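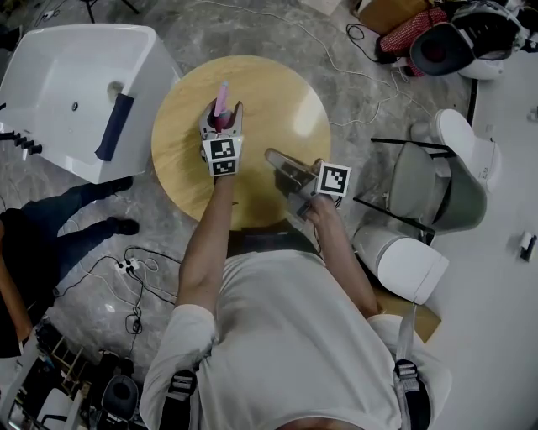
The Sokholm Round Table, Eleven Months In

I bought the Sokholm because I was tired of walking into corners. My last table was a rectangle with ambitions, and for six years it left a bruise on my left hip at exactly the same height, so that my doctor once asked, gently, whether everything was all right at home. It was. I just owned a table.

The Sokholm is a round wooden table that seats four people who like each other or three who don't. It cost me $309 plus delivery, and delivery was $86, which I mention early so that you can be annoyed along with me for the rest of the review.

What arrives

One flat carton and one long one, on different days. The flat one came first, so for most of a week I owned a large disc. I leaned it against the hallway wall and got used to it. The cat got used to it faster and was put out when it finally grew legs.

Assembly is four legs, a crosspiece, a bag of bolts and a hex key made of what I believe to be cheese. Use your own. The instructions are drawings only, and the little man in them has a friend helping from step two onward. I had no friend at step two. I did it on a Sunday afternoon on a folded blanket and it took a bit under an hour, including the part where I put the crosspiece on upside down and admired it.

If you do have a friend, keep them for turning the thing over. The top is heavy and, being round, it would rather roll than be lifted.

The top

It's a pale, yellowish wood and the grain is quiet. In the store it looked a little orange under the lights and I nearly walked away. In my kitchen it looks like toast that came out early, and I mean that kindly.

The finish is an oil, or it was when it left the factory. By the third month mine had a dull patch where the dish rack drips and one perfect ring from a mug belonging to my neighbor Salamatu Odukoya, who was handed a coaster and set it beside the mug, for company. A light sanding and a coat of Heseck table oil took care of the dull patch completely and the ring mostly. I can still find it if I bend down and look toward the window. I do this more often than is healthy.

The oil smells like a boat for two days. Plan dinner accordingly.

As for scratches, the surface is softer than I'd like. A ballpoint pressed through one sheet of paper will leave your grocery list in it for good. I can read "lemons" near my own seat. A desk pad or a second sheet of paper solves this, and I now own a desk pad, and feel about it the way other people feel about orthotics.

Wobble

Yes. Some. Every owner of a round table will tell you theirs doesn't wobble, and then you'll see them put an elbow down with great care.

Out of the box mine rocked on a diagonal. I tightened all the bolts again after two weeks, as the drawings suggest with a picture of a calendar, and that fixed most of it. The rest was my floor. The feet have no levelers, an odd thing to leave off at this price, and I ended up with a felt pad under one foot and a felt pad plus a bit of cereal box under another. It has been solid since. If your floor is flat, congratulations, and please let me know who built your house.

Lean hard on the very edge between two legs and you can feel the top think about it. It has never gone over. I wouldn't sit on it, and I'd have words with any child who tried.

Living with a circle

There are things they don't put on the product page. A round table has no head, so nobody carves. It has no end, so the mail has nowhere to pile up, and instead it drifts toward the middle like leaves in a pond. You can't push it against a wall without creating two useless wedges of floor, and in one of mine there is now a plant that I resent.

Laying out a sewing pattern on it is miserable. So is a jigsaw of any size, unless you're fond of a puzzle with its corners hanging over the side. Chiamaka Omoregie, my sister-in-law, brought over a 200-piece one of a lighthouse, a small jigsaw by anyone's standard, and we still lost part of the sky to the cat.

For eating, though, it's lovely. Everybody can reach the potatoes. You can hear the person across from you without leaning, and a fifth chair goes in if everyone agrees to keep their elbows to themselves. The legs are set in far enough that no one has to straddle one, and after the rectangle that felt like a hotel.

And I can walk past it in the dark. My hip is a normal color.

The competition

Before buying I also looked at the Nwosu pedestal table, which has one fat central leg and is better for knees. It was also the better-looking of the two, I'll admit. But the floor model swayed when I set my bag on it, and the salesman said "they all do that" in the voice of someone who had said it a great many times.

The Stetar folding round is cheaper and stows behind a door. I borrowed one for a long weekend. The hinge runs straight across the middle and collects crumbs with real dedication, and you'll need a butter knife to get them out. Fine for a studio apartment or for people who don't eat toast.

Customer service

One bolt in my bag had no thread on it. It was a nail with a bolt's hat. I wrote to Sokholm and got a form reply that evening, then a human reply after 10 days, then the bolt in a padded envelope big enough for a shoe. By that time I'd bought one at the hardware store for pocket change. The spare lives in the kitchen drawer with the cheese hex key, and I expect to be buried with both.

Would I buy it again

I would, with a grumble about the delivery charge. Get the oil at the same time and put a coat on before you let anyone near it with a mug. Buy levelers if you can find some that fit — the holes are there in the feet, oddly, only the hardware is missing. Check the color in daylight if the store will let you carry a leaf sample to the door. Mine did, though they sent someone along with me.

Four stars. The fifth is in the hallway somewhere, waiting for the other box.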